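Search tickets Search
Toprak Tracker / Simulation / Wrist-view policy
Posted Monday by Cengiz Altıntaş
4 min read

Status: open, workaround in place
Component: Mallen renderer, wrist view
Summary: Grasp policy scores well in training scenes and poorly in the evaluation set. Suspect the shadow setting.

Wrist renders from the evaluation set:

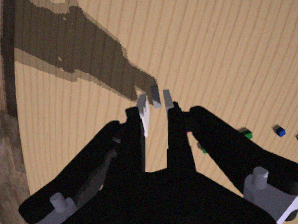
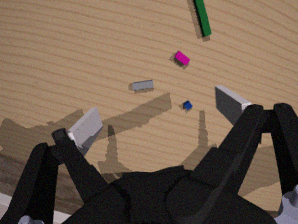

The problem showed up when I ran the May checkpoint on the full evaluation set, 2619 episodes. Success on the training scenes was fine. On the evaluation set the policy often closed the fingers short of the block, or went down beside it. I first took this for a calibration error in the wrist camera and spent most of a day on that. The camera pose matches the config file to the last digit, so it's not that. What does differ is the light. The evaluation scenes use one hard light placed low, and the gripper throws a big dark shadow over the wood with stepped, ragged edges. In the view with the pale gray block and the small blue cube between the open fingers, one tall stepped shadow comes up to just below the cube. In the other view the shadow narrows and ends right against the dark gray piece between the pads. The training scenes were rendered with soft fill light and have almost no gripper shadow at all.

Steps to reproduce

1. Load the May checkpoint in Nitex.
2. Set the scene list to eval_hard.
3. Leave the seed at 2.
4. Run 70 episodes. The full set isn't needed, the drop is clear well before that.
5. Open the attention overlay and step through the last part of each approach.

Expected: overlay stays on the target block until the fingers close.
Got: overlay moves to the end of the shadow during the approach and stays there. The grasp point follows it.

What I checked

Camera pose: same in both sets.

Block sizes and colors: drawn from the same list in both sets. Swapping the color table changed nothing I could see in the results.

Wood texture: swapped for flat tan. Slightly better, still bad. I put the wood back because the texture is in the training scenes too and the policy copes with it there.

Render noise: raised the sample count. The grain went away and the scores stayed where they were.

Shadow map resolution: raised it so the edges came out smooth. Small gain. The steps in the outline are ugly but I don't think they are the main cause.

Shadows off: scores come back close to the training level. This is the only single change that did it.

Comment, Cengiz Altıntaş, 9:40 am
Ran the same checkpoint with the light moved straight overhead. The shadow sits mostly under the gripper and the policy behaves. Moving the light back down in steps brings the error back, and the grasp point drifts toward the side where the shadow falls. I rotated the light to the opposite side and the drift flipped with it. That is enough for me to call it the shadow.

Comment, Cengiz Altıntaş, 2:15 pm
Question from the Hundeo side was whether we can just leave shadows off in evaluation. I'd say no. The point of the hard set is to find out if the method holds up under light it hasn't seen. Turning the light off hides the result. If we report numbers with shadows off they should be in their own column with a note.

Workaround

For debugging only, set cast_shadows to false on the gripper mesh and leave it on for the blocks. Don't use this for anything that goes in the results table.

Proposed fix

Re-render the training scenes with the light direction picked at random for each episode, low angles included, with gripper shadows on. Keep the block list and the camera as they are so only one thing changes. Train 2 runs, one from scratch and one from the May checkpoint, and put both through eval_hard with the same seed.

I would also like a logged value for the distance between the grasp point and the shadow edge. Right now I'm reading it off the overlay by eye, and that won't do for the write-up.

Still open

The tighter approaches, where the block is already close to one pad, fail less often than I would expect if the shadow were the whole story. Need to split the episodes by starting distance and look again. Render job is queued on Toprak behind the nightly build.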